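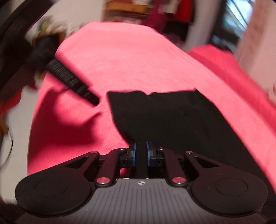

Household Chores Readiness Checklist, bedroom and laundry part
Sikder test flat, Skustdale
Filled in by: Kausar Warraich
Date: 31 Mar 2024
Next inspection: May

How to read this list. Every line has one of the marks OK, NOT YET, STOP or NOT TESTED. OK means the machine may do the chore while a person is in another room. NOT YET means it may try, but with a person standing beside it. STOP means we do not allow it until the fault is repaired and I have signed. The comments are mine. English is my third language, so please ask me if a sentence is not clear and do not guess.

The question from the Busora office was a simple one: can the machine do the bedroom alone now? My short answer is no. The longer answer is below.

SECTION A. BEFORE START

A1. Emergency stop button reached from the door and from the bed side. OK
Comment: The second button was moved closer to the bed after the last inspection. I can press it with my elbow when my hands are full of laundry. Please keep it there.

A2. Walking path clear of cables. NOT YET
Comment: Cables that lie on the floor near a bed are still the most common remark in my lists. A thin dark cable on a pale floor I can see easily. A thin dark cable in the shadow of the bed I found with my foot. The machine did not find it at all and rolled over it. Tape it to the wall or take it out of the room.

A3. Jaws closed and opened ten times without load. OK
Comment: No scratching noise. Pivot pins checked by hand, none turns freely.

A4. Fingertips clean. OK
Comment: Fleece leaves fluff. Wipe the tips before each session and also after it. The morning shift does the first and forgets the second.

A5. Window light. NOT YET
Comment: When the sun comes in strongly from one side, the machine chooses its grasp more slowly. With the curtain half closed it was normal again. I do not want to write "close the curtain" as a solution, as people at home will not do this. Brastby should look at it.

SECTION B. PICKING UP CLOTH

B1. Light-coloured cloth from a plain bedsheet. OK
Comment: This one is good. I have no complaint.

B2. Dark cloth from a bright blanket. NOT YET
Comment: I expected this to be the easy case, black on pink, nothing could be easier to see. Seeing was fine. The trouble is what comes after. When the cloth lies crumpled, the machine goes for the part nearest to the jaws, and with fleece below it often takes a pinch of the blanket too. Then both come up together. A person feels this at once in the fingers and lets go. The machine lifted the blanket corner almost to the height of my shoulder before it understood.

B3. Cloth beside a hard object. NOT YET
Comment: Test this with a handle or a hanger next to the cloth, very near. On a real bed there is always something. Two times the side of the gripper pushed the hard object away before the jaws came to the cloth. Nothing fell, but if the object had been a pair of glasses I would write STOP here. Approach speed must be lower in the last part of the movement.

B4. Cloth in a fold of the blanket. NOT YET
Comment: The machine treats a raised fold as if it were part of the mattress and goes over it. A sock behind the fold was left there for the whole session. Not dangerous, only not useful.

B5. Cloth identified before it goes in the basket. NOT TESTED
Comment: The basket was away for another test.

SECTION C. BLANKET AND BED

C1. Blanket pulled straight from one corner. NOT YET
Comment: It pulls straight on its own side and the other side becomes worse. Then it walks around and does the same again. I stopped it after 4 rounds.

C2. Pulling force limited. OK
Comment: I held the blanket with both hands and the machine gave up before me. This is the correct order.

C3. Person or animal on the bed. STOP
Comment: We used the weighted doll under a thick blanket. The machine stopped when the doll's arm was outside the blanket. When the arm was under the blanket, it did not stop. I do not need more tests to decide this one. No bed work with anybody in the bed, and the supervisor must look with own eyes and touch the blanket before pressing start.

C4. Folding of the blanket. NOT TESTED
Comment: Not before C1 is better.

SECTION D. RECORDS

D1. Session log complete. OK
Comment: The log has 1,305 grasp attempts on soft items since the counter was set to zero. In 99 of them the jaws held two layers and not one. Of these 99, the software noticed 53 without help. The rest were noticed by the person beside the machine. I ask the Busora office to read these numbers before asking again about the person beside the machine.

D2. Faults written in plain words. NOT YET
Comment: "Grasp anomaly, soft class" is not plain words. Write "it picked up the blanket also".

D3. Cleaning of jaws and pads signed. NOT YET
Comment: Signed for mornings only. See A4.

GENERAL COMMENTS

I was asked to say also what I think, outside of the marks. Compared with my first list in this flat, the machine is calmer and I am less afraid to stand next to it. It can clear a tidy bed. But a tidy bed needs no clearing. An ordinary bed in an ordinary home has a soft blanket, dark clothes thrown on it, something with a handle, and maybe a child asleep in the middle of the afternoon.

For the kitchen part, a colleague from Brastby will fill in a separate list, and I have not seen it yet. Please do not put the two results together in one colour on the front page, as was done the last time.

TO BE DONE BEFORE MAY

Lower the approach speed near hard objects (B3).
Add a small test lift after each grasp, and stop if the weight is too much for one cloth (B2).
Repair detection under the blanket, then call me for C3. I want to be present.
Tape the cables (A2).
Bring back the basket (B5).

Result for bedroom and laundry: NOT YET, with one STOP (C3).
Signed: K. Warraich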